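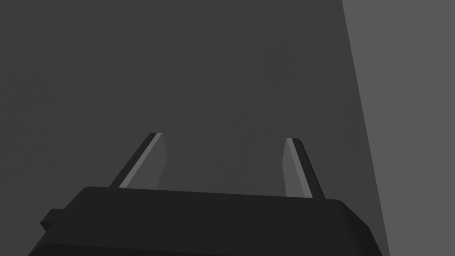 Chapter 9
Can the Machine Do the Chores?

A person who clears the table after dinner does not think about it. She takes the cup by its handle, feels that it is heavier than she expected, and closes her fingers a little more. For a machine each of these steps is still a separate problem, and in this chapter we study why.

We begin with a case. In the Kombo trial at Keltport, Valdis Paulauskas and Lucie Arsenault gave one arm with two fingers a list of 38 household tasks, such as folding a towel, closing a drawer and putting spoons in a tray. The work was first done in simulation and after that in a real kitchen. Over 1544 attempts, the drawer was almost never a difficulty. The towel was a difficulty nearly every time, and the success in simulation told very little about the success in the kitchen.

The shop floor gives another picture. At the Manden works in Darnenstead the parts arrive always in the same position, and the arm may repeat one movement for the whole shift. Cristóbal Maldonado, who was foreman there, used to tell his visitors that the arm was very good until a box was bent.

Before you read section 9.1, choose one chore which you did today. Write down every moment when your hand touched something, also the moments which seem too small to mention. Keep this list, as we will need it again in section 9.4.

9.1 What is meant by a grasp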